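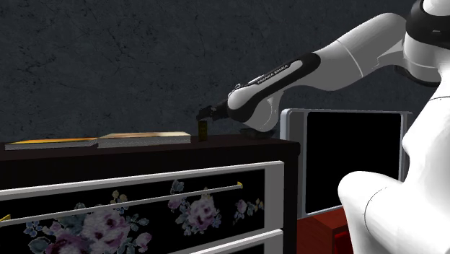
4. What happens when the banker leaves

4.1 Loans that rest on one person

We now come to the part of the study we most enjoyed working on. Small family firms often borrow for years from a single officer who knows the owners, their premises and their bad winters. Much of what that officer knows never reaches the loan file. Earlier work calls this soft information, and a good deal has been written on how it is gathered. Far less has been written on how it gets lost, and our loan files turned out to be wonderfully rich on exactly that point.

The sample holds 147 credit lines to family-owned firms, each followed for eight years. In 38 of them the officer in charge retired, died or moved to another lender while the line was still open. We call these breaks. For each break we read the letters between bank and borrower, the renewal papers and, where a dispute followed, the court filings as well. The reading was slow, but it changed how we thought about the whole question!

4.2 The first renewal

The first renewal after a break is where the trouble tends to show. Sedeck, a timber merchant, had drawn on the same line for most of the study period with one page of terms and a yearly visit. The new officer asked for quarterly accounts, a fresh valuation of the yard and personal guarantees from both owners. Each of these requests was allowed under the original contract, and each had been open to the bank all along. The owners nevertheless wrote that the bank had "changed the deal", and from where they stood it is easy to see why.

Plunus had a gentler passage. Its outgoing officer wrote a long handover note covering the seasonal dip in cash, the late-paying customer and the verbal promise of a grace period each February. The note had no legal force, yet the new officer quoted it twice in the renewal papers and kept the grace period. This kind of document deserves far more attention than it has had. We found a handover note of any length in only five of the breaks, so we make no claim about its average effect - but we would love to see a larger sample.

4.3 From complaint to claim

Most quarrels ended in a new lender or a grudging signature. Those that reached court had a common shape. The borrower argued that years of relaxed practice had become part of the agreement, and the lender pointed to the clause saying that no delay in using a right gives it up. Sadowski and Sundlow both argued in this way. Sadowski settled before a hearing, while Sundlow's claim was still open when our data closed on 2021-03-01.

Abílio Pinheiro suggested to us that the written clause matters less to owners than the tone of the first letter they receive from the new officer. We coded those letters for tone after his comment, and the pattern is striking enough that we give it a section to itself (Section 5). The coding was done by two readers working apart, with differences settled by discussion.

Figure 3. Rendered view of a robotic arm reaching over a dark chest of drawers, with an open book on top.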